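Retiling the laundry nook, part two: grout, regrets and a very small floor

So I promised at the end of the last post that I'd be back once the grout was in, and then December happened and I went quiet. Sorry! The grout is in. It has been in for weeks. I've been walking on it in socks and feeling smug.

Quick catch-up for anyone who skipped part one: our place in Kirnville has a nook off the kitchen where the washer lives, and the old sheet flooring in there was curling up along the back wall and smelled like a wet dog whenever the heat was on. I'd been saying for two years that I would do something about it. My neighbor Viera Bednárik finally got sick of hearing me say it and lent me her tile cutter, which she bought for her own bathroom and has used exactly once. After that I had no excuse.

I went with plain white squares. I know, I know. Everybody online is doing little hexagons or those long skinny ones in a zigzag, and I did bring home a sample of each and leave them on the floor for a week. But I kept coming back to the squares. They look like an old diner or a school hallway, and I like both of those things. Also (let's be real here) it's my first time tiling anything, and a square is a pretty forgiving shape when you're on your knees at eleven at night trying to work out which way is up.

The grout was the bigger fight. Sunil, as in Sunil Bepari from my old job, who has done his whole kitchen and will tell you about it, was firmly on team white. White tile, white grout, clean and bright, makes a small room feel bigger. And I get it! But I have a washer that leaks lint, a dog, and a back door that opens straight onto mud. I wanted dark. I wanted to see the grid. I held a gray strip next to a tile and then a charcoal strip next to the same tile and went back and forth so many times that my husband went to bed.
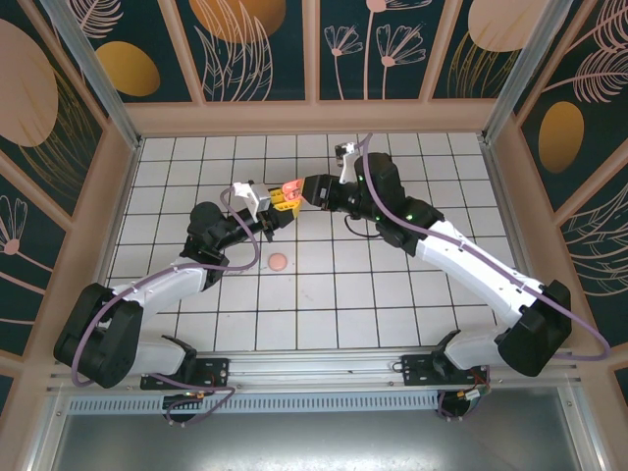 Charcoal won. It makes the white look so much whiter, and every line gets to be a line, if that makes sense. The downside is that every wobble gets to be a wobble, too. I have a row near the door that drifts a tiny bit to the left, and with white grout I don't think you'd ever spot it. With dark grout I spot it each time I carry a basket through.

Okay, practical stuff, for the three of you who asked in the comments.

Do a dry layout first. I laid the whole floor loose before I mixed anything, and I'm so glad, because my first try left a skinny sliver along the washer side that would have looked awful. I shifted everything over half a tile and ended up with decent-sized cuts on both edges. It took an evening and my back hated me.

Buy more spacers than you think. I bought one bag, ran out two thirds of the way through, and had to drive back to Giltdale in my tiling pants.

Mix the grout in small batches. My first bucket went stiff on me while I was answering the door, and I ended up scraping most of it into the trash. After that I mixed only what I could spread before the radio got to the end of a few songs, and it went so much better.

Wipe, wait, wipe again. Dark grout leaves a haze on white tile that is frankly upsetting the first time you see it. I thought I'd ruined the floor. I texted Viera a photo with a lot of sad faces and she wrote back one word, "sponge." She was right. Clean water, well-wrung sponge, go across the lines on a diagonal so you don't drag the grout out of the joints, rinse, repeat. It took me four rounds, plus a buff with an old T-shirt the next morning.

Seal it! I put this off for ten days because I was so tired of that floor, and in those ten days we had exactly one detergent spill. There's a slightly paler patch in front of the machine now. I've put the hamper on it.

Money-wise, I'd told myself I would keep it under 400 dollars and the final tally was 282, which includes the trowel, the float, the knee pads and the emergency spacers. It doesn't include the pizza. The knee pads were 20 of that and I would have paid double by the second night.

Still on the list: the baseboards, which are leaning against the wall in the hallway waiting for paint, and the transition strip at the kitchen side. I bought a metal one and I like the look of it, but it sits a hair too high and I've stubbed my toe twice. If anybody has a trick for that, please leave it below. Sunil says to shave down the underlayment and I'm pretending I didn't hear him.

Next up will be the shelf over the washer, once I can get the level back from my brother.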